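Ukesik Bench Practice Kit for Small Robot Arms
Home > Teaching and lab equipment > Robot benches > Practice kits

By Ukesik. Page last revised Sep 7, 2026

If you look after a bench where a small robot arm is learning its way round kitchen things, you will know that the written rules for big factory cells never quite fit. Nothing on the table weighs very much, people lean in and out all day long, and the arm is slow and friendly-looking, so good habits slip. The Bench Practice Kit is our answer to that. It's a boxed set of rule cards, markers, labels and log books that lets a teaching lab or a small workshop write down how it works and then keep to it, without anybody having to become a safety engineer first.

We've been making the kit for a while now, and this is the second edition, with bigger type on the cards (thank you to everyone who asked!) and a much better section on cables.

What comes in the box

80 rule cards, wipe-clean, punched for a ring
60 adhesive floor and table markers, in two shapes
2 log books, each with 400 lines
1 wall sheet for the start and stop routine
1 tin with a hinged lid, which holds the lot

The Midik holder for the wall sheet is sold separately, as is the Pumphrey cable tidy set mentioned further down.

Laying out the table

The first group of cards deals with what may go on the table and where. We ask you to agree a layout before the motors go on and to write it in the log, even if it's just a line or two. Play food and light plastic crockery are good things to begin with, as they forgive a dropped grip. Anything bulky, such as an appliance, should have its place settled first, and the smaller things can then be fitted in with room for the fingers to come down on either side. Keep a hand's width between neighbours if you can. Bowls are the usual offenders here, they do tend to get nudged up against whatever is next to them. 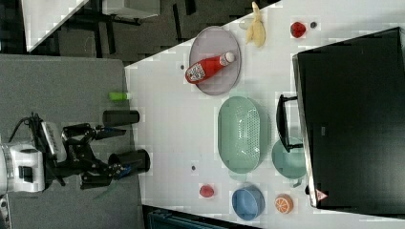
Start and stop routine

The wall sheet covers this, and it's meant to be read aloud for the first week or so, however silly that feels. The order is: sleeves and lanyards tucked away, hands off the table, stop button within reach of the person who is watching, a spoken "moving", and only then the motion. At the end it runs the other way, with the arm brought to its rest position before anybody reaches across. If two arms share a table, each one has its own watcher. We get asked about that one a lot, and I'm afraid we won't budge on it.

Cables and held objects

This is the part we rewrote. A cable that lies quite happily while the arm is folded can find itself over a bowl or a cup once the arm stretches out, and with a colander or something equally awkward in the grip there is a good deal more to keep an eye on. The cards ask you to take the arm slowly through its whole reach with an object held, and to watch the loops from overhead as well as from the side. Mark the widest point of each loop on the layout sketch.

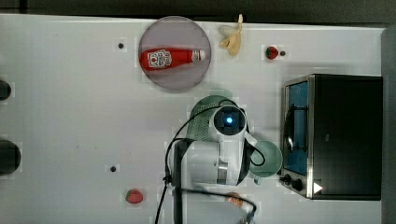 Where a loop crosses the area in which things are picked up, you have a choice of tying it back along the arm or moving the pick-up area. Either is fine by us, so long as the log says which. Leave enough slack for the wrist to turn fully — a cable tied too tightly is every bit as much trouble as a loose one. The Pumphrey set has soft ties that can be undone with one hand, and they do for most small arms.

Appliances used as props should stay unplugged, with the lead coiled and out of reach of the gripper. Please leave the maker's own warning labels uncovered when you put our markers down.

Will it suit your bench?

The kit was written for table-top arms working with household objects. It doesn't replace your own risk assessment, the arm maker's manual or any regulations that apply where you are, and there is a card at the front saying so. For larger arms, have a look at the Tallum range instead, which includes cards for fenced areas.

Ordering

Kits are packed to order. Refill log books and spare markers can be added at the basket, and schools may pay by invoice. The next reprint of the cards is due in November, and if you have a suggestion for it — a rule that reads oddly, a situation we've missed — do send it in through the contact form, we read every one of them.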